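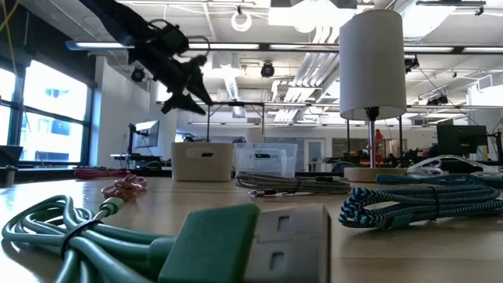
*Cables out on the table at Ziltell, with the two bins behind them*

Hi everybody,

I promised Leone I'd write up the open day for those who couldn't get a seat in the van, and then of course I let a couple of weeks go by. Let me put the question I've had from the list first, and then I'll ramble.

> From: Leone
> To: the list
> Subject: Ziltell open day, worth the drive?
>
> Is anyone going to the Ziltell thing? I've seen enough trade show robots waving at people to last me a lifetime. If they're doing real work with soft stuff (wire, cord, rope) I'd like to hear about it, and especially who is doing the steering. Also, is there parking?

Yes, there's parking, behind the building, though the sign is small and we drove past it twice. And yes, they're doing cables! The whole afternoon was coiled cables going into plastic bins, and I could have stayed until they threw me out. As for the steering, people do it by hand. You hold a leader arm, and the follower arm on the table copies you, grippers and all. I've read about this for years and it's a different thing to stand next to it.

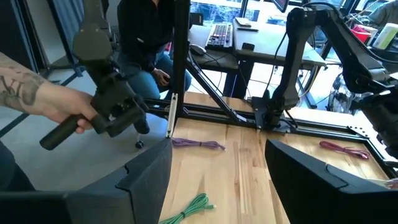 Detport, January

I wrote this next part in the van on the way home, so please forgive the jumps.

We got in at 3 and were met at the door with coffee (good coffee, too) and a short talk, and then they let us go right up to the tables. I liked that very much. The fellow operating kept up a running conversation with us the whole time he was driving, and when somebody asked what he found hardest he said letting go. A cable that's been tied in a coil will hang on to a fingertip by one loop, and then you're shaking your hand like you've got tape on it. I know that feeling from my own workbench.

Some of us got a turn as well. I had 6 tries and I'm not going to tell you how they went! The handle is lighter than I'd imagined, and my trouble was depth. I kept closing the gripper in front of the thing I wanted. Our youngest visitor picked it up right away and our oldest, who is 81, was very nearly as quick, so I can't blame my age.
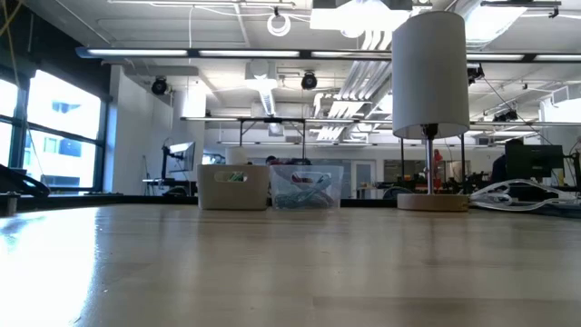
## The room itself

It's a big open lab with tall windows and all the ductwork showing overhead. When the sun comes in, the tabletop shines like a skating rink at the window end, and I asked whether that bothers the cameras. The answer was that they like to record in all kinds of light, glare included, so the software doesn't get used to one sort of afternoon. The table lamp with the white shade gets moved for the same purpose. I would have guessed it belonged to somebody's grandmother.

The bins get swapped too. I saw a beige one next to a clear one at one point, and a pair of clear ones at another, and I asked far too many questions about it.
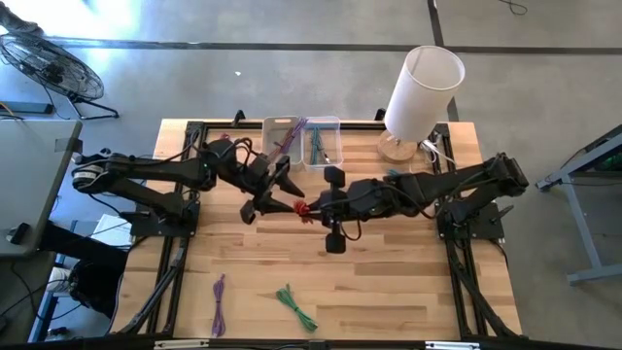 ## Two arms at once

Now this was my favorite, and the part I'd most like to talk over with Leone. With an arm mounted on each side of the table and the two reaching toward each other, you can think about passing a cable across the middle. Watching two grippers come nearly nose to nose over a little bundle of red wire, I caught myself holding my breath. The grippers aren't a matched pair, either. One has pointed jaws and the other has big square blocks for fingers, and I'd love to know what each is better at. I meant to ask and then the cookies came out.

## Next time

Magdalini Spanos is putting together a carpool for the Navex visit, and she has 8 seats so far. Write to her off list if you want one, and tell her if you get carsick so she can put you up front. If any of you have worked with braided cable in particular, I'd be glad to hear how you keep it from springing open when you set it down. My own method is swearing.

Warm wishes to all, and thanks again to whoever lent me the scarf. I still have it.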